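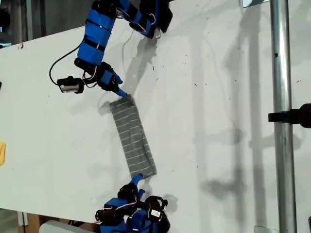 I've been hunting for a coffee table since last July, and I finally bought one, so now you all get to hear about it. We went through the usual phases. First I wanted glass (three days, then I remembered I own a vacuum cleaner and hate using it, never mind glass spray). Then I wanted walnut, like everybody else. What I ended up loving was a plain white top, the same kind of flat white surface that gray striped cloth is lying on, where anything you put down suddenly looks like you meant to put it there. A gray cloth on white! I could look at that all day.

The table is the Bruten, the low one with the rounded legs. It's 45 inches long, and if I were doing it over I might go shorter, because our living room is narrow and my shins have already met both corners. I paid $117 for it at the Gourlay outlet, marked down for a scratch on the underside that I still haven't found. 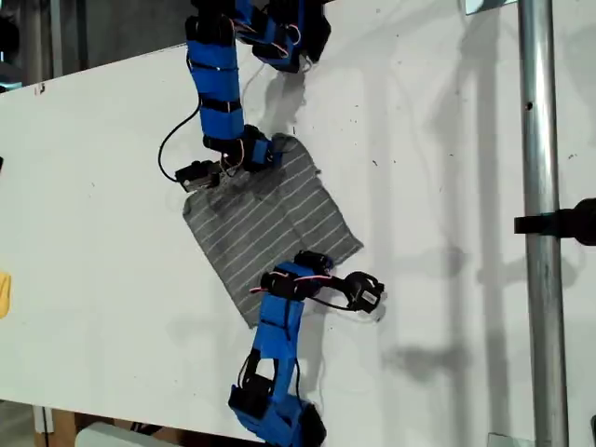
Getting it home was the fun part. The box fit in the car only with the front seat all the way down, so I sat in the back with my knees up by my ears for the whole drive from Mirkby. Then the legs. There are 14 screws, all the same length except two, and those two go in first, which the instruction sheet mentions on the last page. I had it together, took it apart, and put it together again. The second time took 20 minutes and I was very proud of myself.

I did look hard at the Sultex before I paid. It has a shelf underneath, and I really wanted that shelf for magazines. But the top sits so high you feel like you're having a meeting on your own couch, and the finish had a bluish look in our light that I couldn't get past.

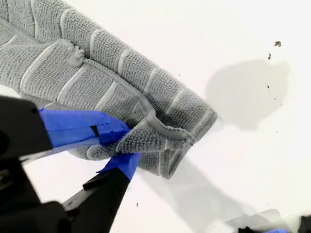 Povilas Uibo wrote under my last post that I should forget shelves altogether, that his turned into a place for dead batteries and takeout menus within a month, and that a big flat basket next to the couch does the same job and can be carried off when company comes. Okay, sold! I'm using a basket.

Jurgita Sakalauskas asked about coffee rings. So far they wipe off with a damp cloth and a little dish soap. I haven't tested red wine and I'm in no hurry to.
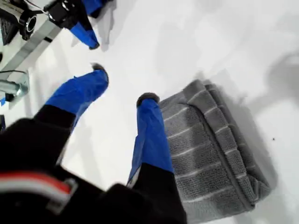 Blue and black against the white top

Next I need a rug to go under it. I'm leaning toward something flat and dark, big enough that the front legs of the couch sit on it too. If you have one that survived kids or a dog, leave me the name in the comments.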